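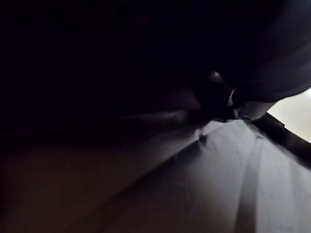
Up close on our sorting floor.

Welcome to Tronotau! If you have found your way to this page you are probably wondering who we are and what on earth we do with all those parts. The short answer is that we take in molded plastic pieces that other people have finished with, sort them, clean them up and send them on to somebody who can use them. The longer answer is below, and we hope you have a cup of coffee handy.

Oleksandra Zakharchenko started the company in a rented garage, with one shelf, a borrowed van and a phone that hardly ever rang. She had worked for years in a parts store and couldn't get used to seeing good covers and trays go into the trash over a few scratches. Liette Cloutier joined her that first June, meaning to stay for the summer, and she now runs the sorting floor and most of the rest of us too. 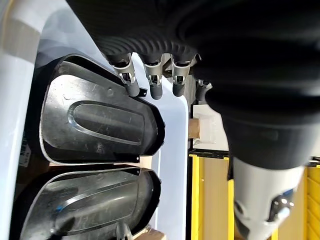

Page last updated: June

We still do nearly everything out of plastic bins. Black molded pieces go in standing on edge, the way you would file records, so a person can flip through them and pull one out without unloading the whole lot. Scuffs don't bother us much. Liette likes to say that a scuffed part has at least proved it can do the job, and our friends at Dufour, who have been buying from us for 3 years, seem to agree with her. Cracks are another matter, and cracked pieces go straight to Resura to be ground up.

Last year we passed along 2,188 parts, which was a big jump from nearly 1,000 the year before - and yes, there was cake. We also moved out of the garage at last and into the old Drisedik building, where we have 400 bins, proper lighting and a loading door that closes most of the way.

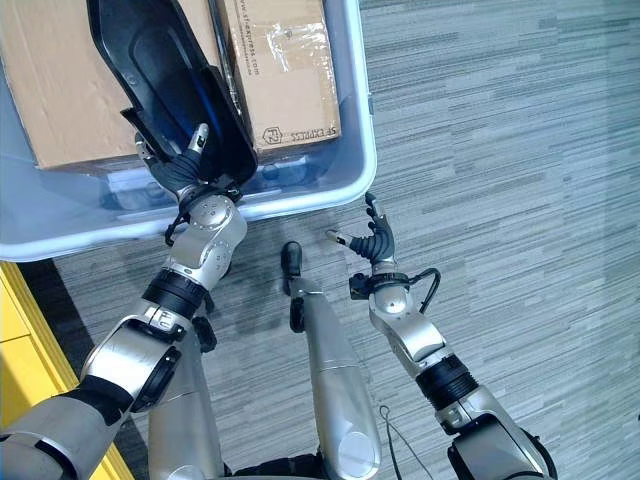
Cardboard is the other thing we never seem to run out of. Parts come to us in boxes of every size, and if a box is still sturdy we set it aside and use it again, old tape and labels and all. So please don't be alarmed if your order turns up in a carton that has clearly seen a bit of the world! Everything inside has been checked by hand.

If you have parts to pass on, or you are hunting for a piece you can't find anywhere else, do write to us or stop by the loading door before 4 in the afternoon. Ask for Liette, and bring the old piece along if you still have it.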